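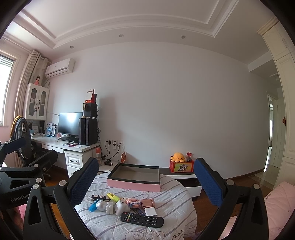 Figure 8. Gripper open over the sorting layout, box behind the small items.

Section 4: Your First Sorting Run

Welcome to the fun part! By now your team has paired the gripper with the Stamia app and passed the jaw check in Section 3. In this section you'll record a complete tidy-up run for the Orkov Challenge, one item at a time, into an open box. You can do it at home on any soft, flat surface (a made bed is great practice, because things tip and roll a little).

Before you start
- Battery at 88 percent or higher
- At least 500 MB free on the club card
- One open box, empty
- Small household items of mixed shapes: a remote, a tape dispenser, a highlighter, a hair clip, a little figurine

Steps

1. Smooth out the bedding and set the box down with its open side up.

2. Group the items in front of the box. Close together is fine, and it makes for a much better challenge!

3. Stand facing the box and open the jaws all the way. Both blue finger pads should point forward.

4. Press Record in the app and wait for the beep.

5. Move in slowly on your first item. Line up the pads on either side of it, then squeeze until it stops sliding.

6. Lift, carry it over the rim, lower it, and open the jaws.

7. Go back to the wide-open position before picking your next item. Hesach, our scoring script, looks for this pause to split the run into separate grabs.

8. When everything is in the box, hold still until the second beep and press Stop.

NOTE: Flat things like remotes and power banks are easiest to grab across the narrow side. Round things love to roll, so come at them from above.

CAUTION: Keep fingers and hair clear of the jaws. Don't squeeze hard on anything with a screen, a lens or a battery inside.

Uploading

Name the file with your team name and run number, then drop it in the Mösli folder. Teams added 3,227 grabs to it last season, and we can't wait to see yours in there too. If the upload stalls, see Section 6.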